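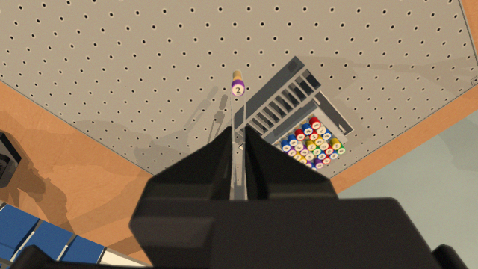

Pegboard and gripper, computer-rendered.

Recipe testers wanted – slow-cooked meat and winter braises

Hello! I'm Mirjam Hollenstein and I write the recipes at Rendberg, a small cookery site with a big soft spot for cheap cuts. I'm putting together a book of braises and I need home cooks to try them out before it goes anywhere near a printer.

There are 86 recipes on my list, mostly beef shin, ox cheek, lamb neck and pork shoulder, plus a handful with rabbit if you can get it. You'd cook four of them in your own kitchen over the winter, exactly as written (yes, even if you think I've gone mad with the anchovies), then fill in a short form and send me a snap of the plate.

You don't need any training. I'd love to hear from people with fussy ovens, tiny hobs or one good pot and not much else. You do need a set of scales, a meat thermometer and somebody to help you eat it – most of the recipes feed six.

I'll pay £400 for the full set of four, and shopping is on top, so keep your receipts. Your name goes in the back of the book too, unless you'd rather it didn't.

To apply, write me a few lines about the last stew you made and what you'd change next time. Tell me what sort of oven you have and anything you can't eat. Burgi Berchtold is looking after the post, so address it to her at the Rendberg office or use the contact form and put "braises" in the subject line.

Closing date for the first batch of testers: 2018-10-30.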